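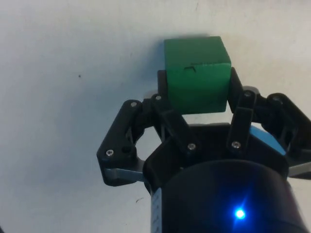
Tidy-Up Cell Inspection, Itville workshop
February 2019
Checked against the Kelirel bench list, with comments

1. Emergency stop within reach of the operator: PASS
Pressed it 2 times, once at full speed. Lovely crisp stop.

2. Screws and finger joints: PASS
No play in any of them. Silvia Šindelář marked each one after tightening.

3. Speed limit near people: PASS WITH COMMENT
Set at 100 mm per second. Slow for putting toys away, but I'd happily wait!

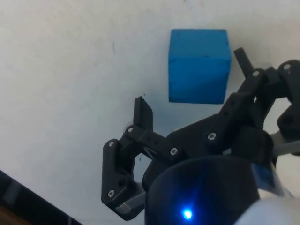
Dagmar Polák

4. Release on power loss: RECHECK
The fingers should hold what they have until someone frees it by hand. Vendula Mikuš wants this tested again in May with heavier items – cups, shoes, a full jar.

5. Work surface: PASS WITH COMMENT
Cloth must be flat wherever the arm travels. Smooth it before each run.

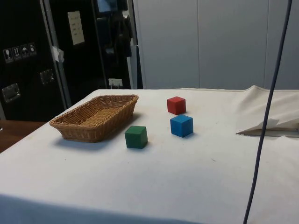
6. Household chore readiness: COMMENT ONLY
Picking up after children is the chore I most want a machine to take over, and we're closer than I expected when I joined. Our log has 610 tries, 23 of them stopped by hand. Red, green and blue cubes and an open wicker basket make a fair first exercise. A playroom floor is much harder – soft toys, socks, puzzle pieces under the couch – and I can't wait to try one.

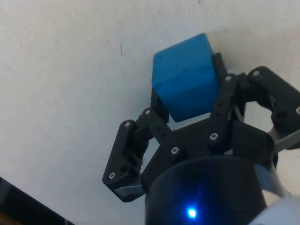
Can it be left to tidy a room alone?
Keep a trained person beside it for now, with one hand free for the stop button.

7. Cables clear of the arm's path: RECHECK
Romana Michalík to add a second tie and sign below.

Next check: Zdeňka Rusnák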